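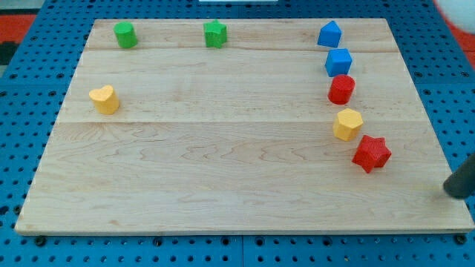 *Martin Scaife*

3rd February

Second indoor throwing session at Orthorpe. The hall was cold enough that I kept the sleeves on for the whole of the long toss and only took them off for the mound work. Warm-up was bands, then wall throws with the weighted ball, then flat ground at half effort. Shoulder moved freely. Slight tightness at the back of the elbow during the wall throws, gone by the time I picked up a normal ball.

Total off the mound was 35 pitches. Fastballs first, all from the stretch, then changeups, then a short block of curveballs at the end. I did not throw the cutter. It put strain on the forearm last September and I want the base work done before I bring it back.

Fastball: arm side command acceptable, glove side poor. The misses to the glove side were nearly all high, and I think the cause is the front foot. On the video it lands closed, the hips have to go around it, and the arm arrives late. When I moved my starting position a little towards the first base side of the rubber the line looked straighter, but I only tried this near the end and was tired by then, so I can't put much weight on it. Repeat next time from the first pitch.

Changeup: grip moved deeper into the hand, as in my January notes. Speed came down as intended. Movement inconsistent. Two or three of them floated with no drop at all and would have been hit a long way. The ones that worked had the pressure on the ring finger. I have written "ring finger" on the inside of my cap.

Curveball: 15 thrown. Too many bounced in front of the plate, which I prefer to leaving them up, but a catcher in April won't. Release still early. The old cue about pulling down a blind helps for a few throws and then stops working, so I need another one.

Used the Ivanov radar unit for the fastballs. Readings dropped out whenever it stood behind the net and came back when it was moved to the side, although at that angle it will read low. I have recorded the numbers in the back of the book with a note on the position. They should not be compared with the autumn figures.

The Henero glove is still stiff at the heel. More oil this week, sparingly, and a ball tied in it overnight. The old one will do for matches until this one closes properly.

Fixture list has come through. Tillino away to open, then a home double-header against them the week after, so they will see a lot of the same pitching in a short space. That argues for holding the curveball back in the first game and working fastball and changeup, assuming the changeup is fit to be used. Their ground has a short right field and the mound there was too flat last year. Take the long studs.

After the session: light jog, bands again, no ice. By evening the shoulder was sore across the front, nothing sharp. Legs heavier than expected.

Plan is three days without throwing, then long toss only, then back on the mound for session 4 of the block if the elbow is quiet. Squats tomorrow, lower weight than last week. Order new laces.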